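Kallent Kids
Home | Animals | Earth | Body | Colors | Ask Us

We use cookies to remember your reading level. OK | Settings

Why Are Carrots Orange?

by Sabina Uddin

Bite a carrot and look at the place where your teeth went in. It is orange outside and it is orange inside. Where does this color come from? Nobody painted it there, and the soil is brown. The plant makes the color by itself.

A little word: pigment

A pigment is a material that gives something its color. Plants are full of pigments. The green one in leaves is called chlorophyll (say KLOR-oh-fill). It catches sunlight, and the plant uses this light to make its food.

The orange one in carrots is called carotene (say CARE-oh-teen). You can hear the carrot in its name. Carotene also lives in pumpkins, sweet potatoes, mangoes and apricots. It is in spinach too, but there the green is so strong that it covers the orange.

Color in a tube

People who study color often put a liquid into a clear tube and hold it up to the light. In a tube it is easy to compare two liquids. Is one darker? Is one cloudy? You can do the same at home with two glasses of juice and a window.

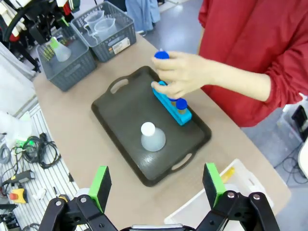 A blue test tube rack on a dark tray with two handles.

How does orange get to your eye?

The light from the sun looks white, but many colors are mixed in it. You see them separately when there is a rainbow. When the light falls on a carrot, the carotene takes in most of the blue light and keeps it. The yellow, orange and red light comes back from the carrot and goes into your eye. Your brain puts this light together and tells you: orange!

In a dark room the carrot has no light to send back. It still has its carotene, but you will not see any color.

Were carrots always orange?

No. More than 1,000 years ago, farmers in Central Asia were growing carrots that were purple or yellow. Orange carrots came later, and people liked them and saved their seeds. Today you can still buy purple, yellow, white and red ones. Ask at a market in the fall.

What happens in autumn leaves?

Many leaves have yellow and orange pigments all summer, hidden under the green. When the days become short, the tree stops making chlorophyll. The green goes away and the other colors can be seen.

Can you turn orange?

A little bit, yes. If a person eats very many carrots every day for weeks, the skin on the hands and feet can become yellow-orange. It goes away slowly when the person eats fewer of them. Flamingos get their pink in a similar way, from pigments in the small shrimp and algae they eat. 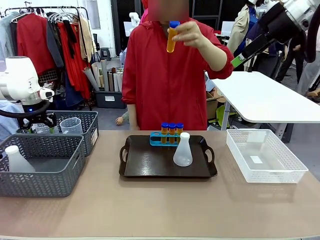

Try it: move the color into oil

You need one carrot, a grater, two clear jars with lids, water and cooking oil. Ask an adult to help with the grater.

1. Grate the carrot and put half in each jar.
2. Cover one half with water and the other half with oil.
3. Close the lids and shake for one minute.
4. Wait until the next day, then hold both jars near a window.

Which liquid has more orange in it? Carotene mixes well with oil and badly with water. Draw both jars in your notebook with the colors you see, and do not eat or drink what is in them.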